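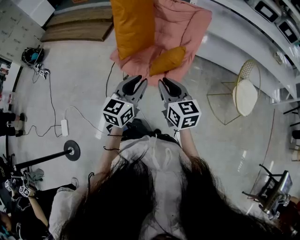 Search jobs and projects Enter keyword Go

Paid participants wanted: home trial of the Ostix hand-held gripper kit

Firnberg makes the Ostix kit, a pair of hand-held grippers sold to teams that teach robots household work. Before the next version goes on sale we need people to use it and tell us what is wrong with it. Sessions take place at our Sallwood site through May.

What you will do

You will hold one gripper in each hand and use them to handle soft household things, mainly cushions and blankets. Each task is short and is repeated many times with the items in different positions. A member of staff will show you how the grippers open and close, and you can practise until you are comfortable. Other participants will be working near you.

At the end you fill in a form on weight, grip, trigger feel and any soreness in the hands or wrists. Blunt comments are welcome. The last round of forms led to a new handle shape.
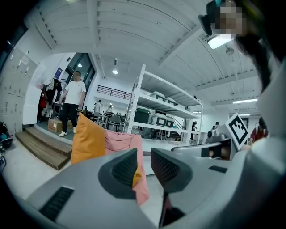
Who can apply

Adults aged 18 or over with full use of both hands. No technical background is needed. You should be able to stand, bend and reach towards the floor for most of a session, with breaks. We have 13 places left and would particularly like to hear from left-handed people and those with small hands, as we have had few of either so far.

Please do not apply if you have had a wrist or shoulder injury in the past year.

Pay and hours

Each session lasts 4 hours, including breaks, and pays £100. Travel within Sallwood is not refunded. You may book more than one session.

How to apply

Use the form on the Firnberg site and quote reference 537. Give your preferred hand, your height and whether mornings or afternoons suit you. Applicants who have used the Yao gripper or a similar tool should mention it, but it makes no difference to selection.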